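### 3.2 Materials and layout of the water play station

The scooping activity was set up on a single table and used only items that a preschool could buy from an ordinary toy supplier. Following Ladefoged's earlier work on tool use in sensory play, we looked for a task in which the tool, the target, and the container could each be changed without altering the instructions given to the child. A small round net with a thin handle met this requirement. It drains as it is lifted, so the result of a scoop can be judged at once, and the mesh lets the child see through to whatever lies below it.

Containers were selected by color and depth. Small buckets were preferred to trays in the Destiser version of the task because a raised rim forces the net to be lifted clear before it can be moved sideways. The larger bins used in the Nimport version allow a sliding motion and were retained for comparison. Figure 2 shows the net in use with two kinds of toy.

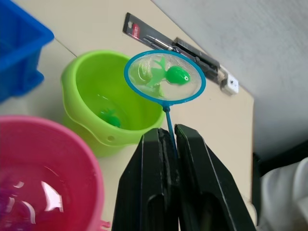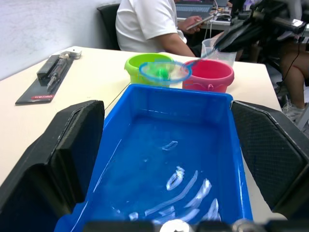
**Figure 2.** Materials of the scooping activity. First panel: net holding a green toy fish, with a lime-green bucket containing shallow water and a second fish. Second panel: net holding a small green ball, with lime-green and pink buckets behind it and a blue rectangular bin in the foreground.

Target shape was treated as a separate factor. A ball settles at the lowest point of the mesh and tends to stay there during transfer. A fish with spread fins may come to rest on its side, and its fins can catch on the rim when the net is tipped. We therefore scored lifting and release as 2 distinct steps, each with its own time limit, instead of assigning one score to the full transfer.

Water depth was kept shallow for all fish trials. The fill volume was set at 300 ml after Bjarnason's pilot at the Riis site, where deeper water allowed the toys to drift away from the net and lengthened the approach phase. The pilot also showed that spilled water on the table changed the way children positioned the buckets, so the surface was wiped between trials.

Scoring followed the Clodau protocol with 2 changes. First, a toy that touched the rim of the receiving container but fell inside was counted as a completed release. Second, a child who used the free hand to steady the toy in the net was not stopped, but the contact was recorded. Mogens Bjarnason and Hanne Ladefoged coded the sessions independently. Disagreements were resolved by reviewing the trial together, and the agreed score was used in the analysis reported in Section 4.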